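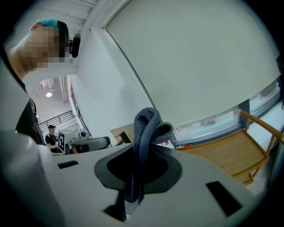
五月,记录本第二册,针织物抓取判定
上午九点起,下午六点多收

接着上次没写完的。问题还是那个问题:判定网络说手里没东西,手里有东西。

先把数据交代一下,免得过两周自己看不懂。Skuler 这一批总共 2290 段,全部是手持夹爪采的,鱼眼视角。留出 290 段做验证,剩下 2000 段训练。这个切分整齐得可疑,Parveen Shaikh 问我是不是先想好了 2000 再去凑的,我说是。她在表格里写了“按整数切分”,当作一种方法学。好在切的时候按采集场次分组,同一场次不会横跨两边,这一点我查过两遍,脚本在 split 目录下,别再改它的随机种子。

织物分四类:毛巾、平纹布、针织件、杂项。杂项里什么都有,以后要拆,今天不拆。

判定任务很简单,给六帧连续画面,输出“夹住”或者“没夹住”。毛巾几乎没错过,平纹布也好。针织件一塌糊涂,其中深灰色的尤其糟糕,错误方向非常一致:明明夹住了,报没夹住。反过来的错误很少。一个分类器如果只往一边错,至少说明它有主见。

上午:看错例

九点到十一点,什么都没训练,就是看错例,一段一段翻。翻到第二十来分钟的时候规律就出来了,后面一个多小时是在确认自己没有自欺。

开口内衬是黑色橡胶,往里越来越暗,最后什么都看不见。深灰针织物往里一塞,下半截垂进去,亮度跟内壁差不了多少。上半截倒是清楚,鼓出来一个环,卷边、罗纹都看得见,人一眼就知道夹着东西。网络不看上半截。做了遮挡测试:把开口以上的区域涂掉,输出几乎不动;把开口里面涂成均匀的黑,输出也几乎不动,仍然是“没夹住”。也就是说它学会了一件事:洞里黑,就是空的。毛巾是白的,平纹布是浅蓝的,这条规则在那两类上百发百中,没有任何理由去学别的。

Parveen 的原话是“它学会了看洞”。我把这句写在白板上了,下午开会的人看见了大概会有疑问。

顺手查了标注。针织件里有几段标注本身就错,标注员也被黑洞骗了,这让我对网络的态度稍微宽容了一点。错标的已经改掉,名单放在 labels 下的 fix 文件里,改之前的版本也留着。改完重新评估,针织件的分数略有上升,属于那种可以写进周报、不能写进论文的上升。

中午前还试了一个偷懒的办法:训练时把整张图的亮度和伽马随机拉一拉,指望暗部能拉出点纹理来。拉不出来。原图暗部压得太狠,拉完以后是一片有颜色的噪声,网络对噪声的兴趣比对布料大。关掉。

下午:改方法

想法有两个,都不新鲜。

第一个,把输入拆成两块:开口内部一块,开口上沿外面的环形区域一块,各走各的编码器,最后再合。训练时以一定概率把内部那块整个丢掉,逼它从上沿判断。夹爪外壳在画面里的位置是固定的,裁剪框写死就行,省了一个检测器。写死的东西迟早要还,比如 Suwannarat 那边的夹爪外壳改过一版,开口的位置不一样,他们的数据进来的时候这个框就得重标。先欠着。

第二个,用时间。织物被夹住以后跟着夹爪走,背景在动,它不动。六帧里对齐外壳,看上沿那一圈有没有相对静止的纹理。这个对针织物很合适,罗纹是天然的特征点,密得很。对平纹布不合适,平纹布没有纹理,但平纹布本来也不需要帮忙。

第一个下午两点开始跑,第二个用传统光流先试,不训练。

等结果的时候又去补采了几段深灰针织件,专门采难的:布料只从开口露出一点,下半截全垂进去。采的时候有一个教训要记:靠窗采,即使卷帘放下来,那一大片白还是会把自动曝光带走,外壳发灰,开口更黑。换个方向背着窗再采一遍,开口里面能看出一点织物的边来。所以上午的结论要打折扣,“洞里黑”有一部分是“窗户亮”。曝光应该锁死。采集说明里其实写了要锁,第四条,我写的,我没看。

这样一来训练集里也有这个混淆:针织件是不是多数在窗边采的?查了场次表。毛巾和平纹布主要在里侧的操作台,针织件主要在窗边那张小木桌旁边。也就是说网络完全可以靠白色卷帘来认针织件,再靠洞里的黑来判空,它什么布都没看,分数还能不错。写到这里停下来喝了杯水。

为了弄清楚有多严重,做了一个小对照:只给背景,把夹爪整个涂掉,训练一个线性层去猜织物类别。猜得很准。准得让人不想往下看。Parveen 建议把这个模型单独发表,题目叫《论家具》。

处理办法暂定如下。
背景随机替换,外壳和开口保留,其余区域从别的场次里取。替换的边缘会有缝,网络可能会学缝,所以空夹爪的片段也要一样替换。
新采的片段每类织物都轮一遍位置,窗边、里侧、楼梯那头都要有。
定位标记板可以留在画面里,但不许只出现在某一类。场次表加一列。
验证集暂时不动,等新数据够了再另立一个跨位置的验证集,旧的继续报,方便和以前比。

结果

双区域那个模型五点出头跑完。针织件的漏判少了一大半,毛巾和平纹布没有变差。遮挡测试重做:涂掉上沿,输出明显动了,说明它终于开始看了。涂掉内部,多数片段还能判对。剩下的错例集中在两种情况,一种是织物几乎全部进了开口,上沿什么也没有,那人也判断不了;另一种是织物搭在外壳上但没有夹住,网络报夹住了。后一种是新错误,以前没有,是我们亲手教出来的。

第二种错误比漏判麻烦。漏判最多重抓一次,误判会让后面的折叠流程拿着空气认真地折下去。Dirnalham 的演示录像里就有这么一段,机械臂对着空气折了一整套,动作非常标准,收尾还压平了一下。

光流那个办法正好能补一部分。搭在外壳上的布,夹爪一动它会滑,上沿纹理相对外壳有位移;夹住的布根部不动,只有外面那一段晃。只看根部那一条窄带,区分度不错。不过动作太慢的时候两者都不动,光流就没话说了。打算给它加一个前提,外壳运动量不够就弃权,交给网络。弃权的阈值今天是拍脑袋定的,写在代码注释里了,注释写着“拍脑袋”。

两者合起来还没有正式评估,只在补采的那几段上看过,那几段又是我自己采、自己标、自己看的,三票全投赞成。不算数。

顺带记:帧率。六帧窗口是当初从旧项目抄过来的,理由不明。光流需要更长的窗口,网络好像无所谓。下次试长一点的,也试一帧的。如果一帧就够,前面半年关于时序的讨论要重新整理一下口径。

零碎

开口的橡胶衬如果换成浅色的,今天这些事大半可以不做。这个建议我上个月提过,回复是“先从算法上想办法”。已经从算法上想了。Valtell 的人说有浅灰色的衬料可以寄一片过来,摩擦系数要重测。来了先装一个夹爪试,旧的黑衬继续用,两种颜色都采,别再搞成一种颜色对应一个房间。

脸部遮盖的脚本在鱼眼边缘处理得还行,人头凑得很近的时候也盖住了。但背景替换要放在遮盖之后跑,顺序反了的话会把没遮盖的背景贴进来。今天差一点反了。已经在流水线里加了检查,顺序不对直接报错退出。

存储快满了,替换背景的版本不要落盘,训练时现做。慢一点就慢一点。

明天
先锁曝光,再采。写大字贴在桌上。
跨位置验证集:定场次,Parveen 负责,她要求我不许参与切分。
误判那一类单独标出来,标签叫“搭着”,和“没夹住”分开。标注说明要配图,不然又会吵布的根部到底算哪里。
光流弃权阈值,用验证集以外的数据扫一遍。
给 Suwannarat 写信,要一份他们外壳的图纸,问清楚开口往哪边挪了、挪了多少。
白板上那句话擦掉。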